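# Is the Bustcombe gallery worth a day out now it's reopened?

**posted by hazelnut_h**

I'm coming down to Dalness for a few days in September with my mum, and we've both been dying to see the new gallery at Bustcombe since we read it was open again. We went years ago when it was still the old corn hall with a leaky roof and one good room of seascapes, and I loved it even then!

A few things I can't work out from their website:

- Is the permanent collection still free, or do you have to pay to get past the front desk?
- Do you need to book a slot?
- Is there a lift? Mum is fine on the flat but stairs are a struggle.
- Can you get there from Dalness without a car? I saw something about the number 26 bus but the timetable I found looked old.

Also, if anyone has seen the Marjatta Tuominen show, please tell me about it. I saw one of her big woven pieces in a magazine and have been thinking about it ever since.

---

**Vosow_Walker**

Yes, yes, go! I live in Vosow, the next village along, and I've been more times than I'd like to admit.

The permanent collection is free and you can walk straight in. You only pay for whatever is on in the upstairs rooms, and the ticket lasts all day, so you can go out for lunch and come back. I'd book the upstairs show if you want to go in the morning. After 2 it's usually quiet and they'll sell you a ticket at the desk.

There's a lift, and it's a good big one. It's tucked behind the shop, past the postcards, and the sign for it is tiny, so ask. Benches in every room on the ground floor too (proper ones with backs, your mum will be pleased). Upstairs there are fewer, but the staff will bring you a folding stool.

The 26 does still run from Dalness! It goes from outside the library now, not the station, and that's probably why the timetable looked wrong. It drops you at the bottom of Yap Lane and there's a short slope up to the door. Sit on the left going out for the view over the water.

As for Marjatta Tuominen, oh, you're in for a treat. The big hanging in the first room is made from undyed wool and old fishing line, and when the door opens the whole thing shifts very slightly. I stood under it for ages. The small drawings in the next room are easy to walk past on the way to the other hangings, but do stop for them, they're where she works out all the knots. Some are done on the backs of envelopes.

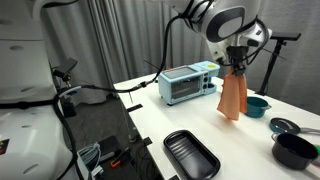

*White robot arm with a black gripper, and a toaster oven on the table*

The seascapes are all still there as well, cleaned and rehung in the long room at the back. I hadn't realised how much green there was in the big harbour one until they got the old varnish off it. If you remember them from the corn hall days I think you'll be amazed, it's like meeting them again with the curtains open. My favourite is still the little one of the slipway, now on the end wall next to the window.

Two warnings. The café shuts at 3.30 and they mean it, so have your cake early. And the cloakroom only takes small bags, so leave anything bulky at your B&B.

---

**tinpot**

its good but bit small. went in, did the lot in an hour. parking is a pain if you do end up driving, use the field by the church. shop has nice pencils

---

**Ros from the framing shop**

Lovely to see people coming over for this! I agree with nearly all of what Vosow_Walker has said, but I'd allow far more than an hour. The ground floor alone can fill a morning if you like looking slowly, and there's a print room now that hardly gets a mention. You ring the bell by the door and someone will get the drawers out for you. They have 800 prints and you can ask to see any of them, though it helps to have a name or a subject in mind. I asked for boats on my first visit and for birds on my second and came out beaming both times.

One small correction on the bus: the 26 does stop at Yap Lane on the way out, but coming back you need to cross over and walk down to the stop by the chapel. I have watched plenty of people waiting on the wrong side, and I've done it myself in the rain. The last one back to Dalness leaves early in the evening, so check the board at the library before you set off.

If your mum finds the slope hard, ask the driver to let you off at the top instead. Most of them will, and it's level from there to the side entrance. You just press the buzzer.

Do come back and tell us what you thought of the Tuominen hangings! I'm going again for the one in the end room, the dark blue one. I still can't decide whether I like it best from the doorway or right up close.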